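3.2 Cup color and the perceived sweetness of cold tea

The second part of the study was carried out in the canteen of the Rorkport vocational college, where tea without ice is served every afternoon from the same counter. We chose this place because the visitors are used to drinking from several kinds of cups, and a new cup on the table does not surprise them. In the earlier part (Section 3.1) the participants tasted the tea in a quiet room, one by one. Several of them told us that this felt like a medical test, and we wanted to see if the same effect can be found in a more usual setting.

The tea was prepared each morning by one person, Ashraf Ezzat, with the same recipe: 18 g of dry black tea leaves for each liter of water, steeped and then cooled in closed steel cans. Sugar was added at one of two levels. The lower level is called Malik in the tables and the higher level is called Virkard, after the names of the two serving halls, so that the people at the counter could not guess the content from the label. Each portion was 200 ml.

Four cup types were used: clear, white, green and amber. All of them were bought from the same supplier, Hallico, and have a volume of 300 ml, so the level of the liquid was equal in all conditions. The clear, green and amber cups let light through, and the white one does not. We considered also paper cups, but the smell of the paper was noticed by some people in the pilot test and we left them out. The cups were served on plates of one color in order to keep the background constant (Figure 4).

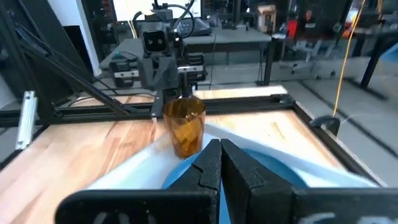
Figure 4. Amber translucent cup on a round light-blue plate.

The light-blue plate was selected after some discussion. A white plate would be the more neutral choice, but with a white cup it gives almost no contrast, and the participants could then pay more attention to the tea itself. Blue is known to make warm colors look stronger, and this may have increased the difference between the amber cup and the other cups. We return to this problem in Section 5.

In total 600 ratings were collected during December, between 2 p.m. and 4 p.m. Each participant gave one rating only, on a line scale from "not sweet" to "very sweet". They were asked to drink at least half of the portion before they marked the scale. Persons who said that they never take sugar in tea were not excluded, but they are reported separately in the appendix.

At the lower sugar level, tea from the amber cup was rated sweeter than tea from the clear cup and from the white cup. The green cup received the lowest ratings, and its difference from the white cup was small. At the higher sugar level the order of the cups was the same, but the distances between them became shorter. A possible explanation is that a strong sweet taste leaves less room for the expectation that comes from the color. The opposite was found in the quiet room, where the effect of the cup was equal at both levels, and we do not have a good explanation for it yet.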